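Astum data log
Apr 6, 2023

Starting a thread on how we collect examples for the two-handed picking model. People keep asking what the days look like, so I'll try to keep it practical.

1/ We don't drive an arm from a desk for this set. A person holds a gripper in each hand and does the task at a table. The model learns from what the grippers saw and how they moved.

2/ Every take begins with the jaws held still over the floor, then a slow turn towards the red table. If you rush the turn the tracking drifts and we bin the take.

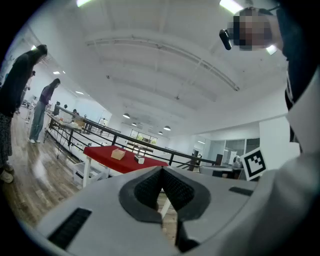
Siriwan: Do you keep the takes where the tracking drifts, or are they gone for good? We threw ours away and wished we hadn't.

3/ They go in a separate folder. Binned means left out of training. We may want them later to teach a filter what bad tracking looks like.

4/ Where we stand: 1,859 takes kept since December. The target for each task is 60 clean ones before we train anything on it. Sasau, our sorting task, is at 82. Grilenix, the boxes task, is at 31 and going slowly.

5/ Boxes are slow as both hands have to agree. Squeeze from one side first and the box slides or tips. We ask people to close both jaws together, lift a little, wait, then move.

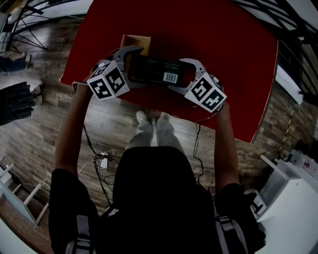

Two-handed hold on the dark box, with the open cardboard one behind it.

6/ We change the starting position between takes. Early on we always put the box in the same spot and the model learned the spot. Move it somewhere new and it reached for thin air.

7/ Mistakes in handling are fine if the person recovers. A slip followed by a second grab is a useful example. A slip followed by a chat is not, so please stop recording first.

8/ Small parts are the other half of the work. They are easy to hold and hard to let go of neatly. Most of the takes we reject end with the part dropped from too high.
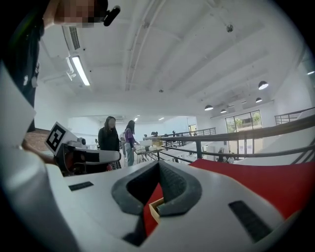 Small wooden block in the jaw.

9/ Labels get written the same day, one plain sentence per take – "put the block in the box" is enough. Leave it a week and you're guessing.

10/ Next up is more box work until Grilenix reaches its 60. I'll post the rejection rate for each task once I've checked the spreadsheet.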